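My first month in sleep research (as the one being researched)

Filed under: health, rambling
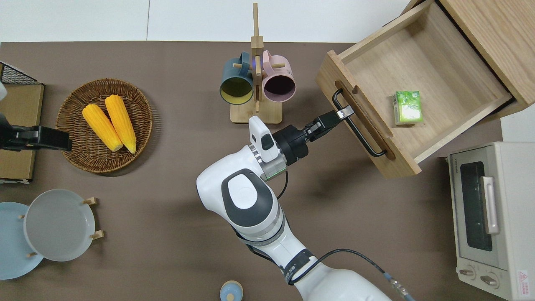

Jussara Falcão wrote back within the hour to say I should have asked what they do with the blood before I signed anything, and that I should blog the whole business so the rest of you could ask for me. So here we are, Jussara. You're getting your wish, and it's going to be long.

Some of you will remember I've been sleeping badly since spring. I fall asleep fine. I wake up at ten past three, wide awake, as if somebody had called my name, and then I lie there composing emails until it gets light. My doctor ran the usual things, the usual things came back fine, and she handed me a flyer for a study that was looking for bad sleepers who weren't taking anything for it. The study is called Zomumell, which sounds like a cough drop, and I've said it wrong to every single person on the team at least once.

The question they're after is whether broken sleep does something to the lining of your blood vessels. I had no idea vessels had a lining that did anything! I thought of them as plumbing. But apparently there's a very thin layer of cells on the inside that's busy all day long, telling the vessel when to relax and when to tighten up, and the thinking is that it might get sluggish in people who don't sleep properly. Might. They were very careful about that word at the intake visit and I'm trying to be careful with it too.

Intake took a whole morning. You sit with a nurse and go through a consent form that's as thick as a takeout menu from one of those places that serves everything, and you initial every page. Mine had a section on what happens if they find something by accident, like a weird heartbeat. You get to choose whether you want to be told. I checked yes, then lay awake that night (ten past three, naturally) wondering if I should have checked no. I still think yes.

Then they give you a number. I'm 1707. It goes on your tubes and your forms and your little wrist gadget, and after that the people in the lab don't know your name at all. I've gotten kind of fond of it. My husband has started calling me Seventeen Oh Seven when I leave cabinets open.

They're hoping for 600 people in the end, spread across a few towns, and I asked how far along they were and got a very diplomatic smile. Recruiting is slow, I gather. People sign up in September when they're full of good intentions and then the holidays come along and everyone drops off the map. If you live near Pawlak and you sleep badly, they'd love to hear from you, and the parking is free if you go in by the back entrance.

The main test is the cuff. I'd pictured something dramatic and it's really just a blood pressure cuff with ideas above its station. You lie on a bed in a dim room, no coffee since the night before, and they put an ultrasound probe on your upper arm and look at the artery. Then they pump the cuff up on your forearm and leave it tight for five whole minutes. It's not painful exactly. Your hand goes cold and fizzy and a bit purple and you start wondering if it belongs to you. Then they let it go, the blood rushes back in, and they measure how much the artery opens up in response. A healthy lining opens it nicely. A tired one doesn't bother so much.

I asked Aravind, who was running the probe, how mine had done, and he said he couldn't tell me. Fair enough! I tried again in a more casual tone of voice and he still couldn't tell me. Aravind Chettiar, if you ever read this, you have excellent professional boundaries and very cold gel.

The blood part, for Jussara: they take two tubes. One gets looked at for ordinary stuff like cholesterol and sugar. The other goes off to be spun down and frozen, and later on they'll put some of the liquid part onto vessel cells growing in a dish to see how the cells behave. So a bit of me is going to be dribbled onto somebody else's cells to find out if I'm a bad influence. I was delighted by this. My sister thought it was disgusting. You can ask to have your sample destroyed anytime up until the results are pooled, and after that it can't be pulled back out.

At home I wear the wrist gadget (it's called a Plaltine, it's gray and ugly and it catches on sweaters) and I fill in a sleep diary every morning before I'm properly conscious. Some of my entries are not my best writing. One just says "owl??" You also put down what you ate after six, any alcohol, any naps, and whether you looked at a screen in bed. I've been truthful about the screen. Mostly truthful. Okay, I went back and fixed Sunday's.

What's funny is that I've been sleeping a little better since I started. I told the nurse and she kind of groaned, because it happens a lot. People get watched, they tidy themselves up, and the baseline goes wobbly. They let everybody settle in for a couple of weeks before they start counting anything for that reason. I promised to go back to being terrible.

The part I don't love is the evening questionnaire, which comes through an app called Tranamico and asks you to rate your mood with a slider. There's no box for "fine, but the dishwasher's broken again." It also logs you out if you take too long, so you end up rating your frustration with the slider that caused it. I've mentioned this. I've been told other people have mentioned it too.

Next up is the overnight stay, with wires stuck to my scalp and a stranger watching me snore through a window. You're allowed to bring your own pillow and I'm bringing both of mine. I've also been told to wash my hair and leave out the conditioner, so expect a photo of the results, or maybe don't.

If anyone's done one of these overnight things, please tell me in the comments how you handled going to the bathroom with all the wires on. I forgot to ask and now it's all I can think about.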